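I've fallen head over heels for a board game again, and I'm blaming the charity shop in Olton. Three quid! That's what I paid for a boxed copy of Horora, the old mountain-climbing game my cousins had when we were small and would never let me play as the red team.

If you missed it, you lead a party up a folding cardboard peak, and every time someone lands on a storm space the whole middle section spins round and drops half of you back at base camp. It's noisy, it's unfair and I love it. My copy has 29 of its 32 climbers, the original rope counters and a rule book somebody has coloured in with green felt tip.

I stayed up far too late reading about it. Ineseck, the firm that made it, only put out a handful of games, and there's a fan list online with 1,963 entries covering every box, spare part and foreign version. The one I want now is Abdelaziz, a desert caravan game with 80 tiny camels – yes, 80 – and a plastic sandstorm you wind up with a key. I've seen one for sale, and it cost more than my washing machine.

We've played Horora every evening since I brought it home, and I've won once (as red, obviously).
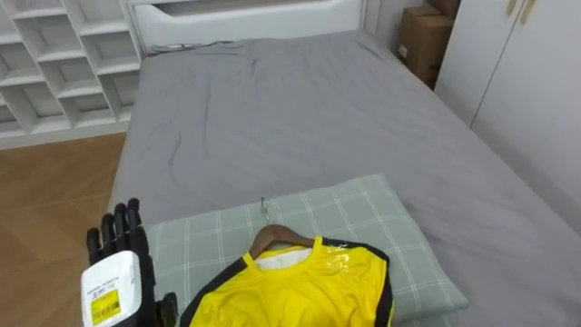

Next job is replacing the missing climbers. I've tried pegs from another game, but they're too fat for the holes and fall out the moment the mountain spins, so if you've got a spare blue or two in the loft, please leave me a comment.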